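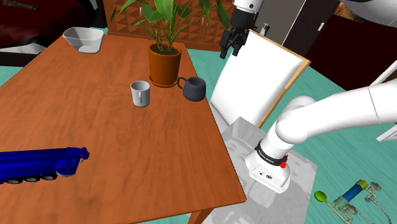 Print this page
E-mail this page

Search the site Enter keyword Go

Frequently Asked Questions – Grenier Chamber Singers, Spring Concert and Supper

Updated Mar 12, 2025

We receive many of the same questions by phone, so we have put the answers on one page. If you do not find what you need, please write to the box office and we will reply within three working days.

What is on the program this spring?

The first half is a group of part songs for mixed voices, sung without instruments. After the intermission we perform "The Ferryman's Year," a cantata for choir, two soloists and small orchestra. Kwan-ho Ng conducts. Zewditu Gebru sings the alto solos, and the tenor will be announced when his contract is signed.

When and where is it?

The concert is in April, at Chow Hall on Jerkar Street. The doors open 45 minutes before the music. The exact evening and hour are printed on your ticket, and they are also on the box office recording.

How many seats are there?

Chow Hall has 400 seats. All of them are numbered, except the balcony, where you may sit where you like. We do not sell standing places.

Can I buy a ticket without the supper?

Yes. The concert ticket and the supper ticket are separate. You can also add the supper later, as long as places remain. It is not possible to come only to the supper.

What is served at the supper?

A soup, a warm main dish with or without meat, bread, and a dessert. Coffee and tea are included in the price, wine is not. Please tell us about allergies when you order. On the evening itself the kitchen can change very little.

Will the singers be at the supper?

Most of them come after they have changed their clothes. They sit among the guests and not at a table of their own. Mr. Ng usually says some words before the dessert – he promises to be short.

May I bring children?

Children from age 6 are welcome in the hall. The cantata lasts almost an hour without a pause, so please think about whether your child will enjoy it. For younger children we recommend the open rehearsal, where it is allowed to walk in and out.

What happens if I arrive late?

You can enter between the part songs, when the usher opens the door. During the cantata the doors stay closed. You will hear the music over the loudspeaker in the lobby.

Can I return my ticket?

We do not give money back, but we exchange a ticket for another concert of the same season if you ask us before the day of the performance. You may also give your ticket to a friend. You do not need to inform us of this.

Is the hall accessible for wheelchairs?

The main floor is, and the supper room also. The balcony has only stairs. Wheelchair places are in row F and must be booked by telephone, together with one seat for a companion if you wish.

Where can I park?

The Ollus garage is behind the hall and is open until midnight. Street parking on Jerkar Street is free in the evening, but it fills early.

Will there be texts and translations?

Yes, they are in the program book, which you receive at the door with your ticket. Two of the part songs are in Hungarian. We also have copies in large print – ask at the coat check.

May I record the concert?

Please do not record or photograph during the music. You can take pictures at the applause and at the supper.

How can I support the choir?

You can add a gift when you order tickets, or send a check to Grenier Chamber Singers, P.O. Box 2882. Donors are listed in the program book unless they ask us to leave the name out.

I would like to sing with you. Are there auditions?

We hear new singers after the spring concert. Tenors are especially wanted. Prepare one song of your own choice and expect a short test in sight reading. Write to the box office and your letter will be passed on to Mr. Ng.

Print this page
E-mail this page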